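Fernanda Valente has been selling worktops for long enough to have an answer ready for most things, so I started with the price. Why would anyone pay £200 a metre for strips of wood glued together?

"Because they like wood," she said. I asked whether that was all. "It's most of it. You won't talk somebody into a wooden top if they want stone. They'll hate it by January."

Palora, her firm, makes its tops in a unit at Odness, and the brochure promises a surface that "grows with the family". I read this out to her. She winced a little and said she hadn't written it.

My doubts about strip-built tops are simple enough. A plank has a grain you can follow from one end to the other. A strip top has dozens of short arguments going on at once, cream next to pink next to brown, and I have never been sure whether that is a choice or a way of using up what's left in the rack. Valente didn't dodge it.

"It's both. Short lengths cost us less, and they move less once they're fixed. If I told you it was purely for looks you wouldn't believe me, would you?"

I would not.

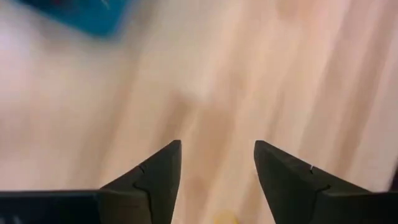 *Pale strips running on the diagonal, in cream, pinkish tan and light brown.*

The mixing of tones is where she and her colleague Troels Hallgrímsson part company. He lays out the strips and prefers the contrast strong. "If it's all one colour, people think it's printed," he told me. Valente would rather have it quieter. Customers, she says, notice a dark strip beside the sink every morning for years, and a few of them ring up about it.

Then there is the oil. Palora tells buyers to do the whole top twice a year, and I asked how many do. Hallgrímsson laughed. Valente said they had written to 178 past customers to find out and got 33 replies, nearly all from people who said they oiled faithfully.

"So the ones who don't oil didn't write back," I said.

"I'd assume so, yes."

She does at least own one herself. It's in her kitchen, it has a ring by the kettle that sanding hasn't shifted, and she last oiled it, by her own account, "when my sister was coming". I asked if she would buy it again at full price.

"At full price? I'd want to see the strips first."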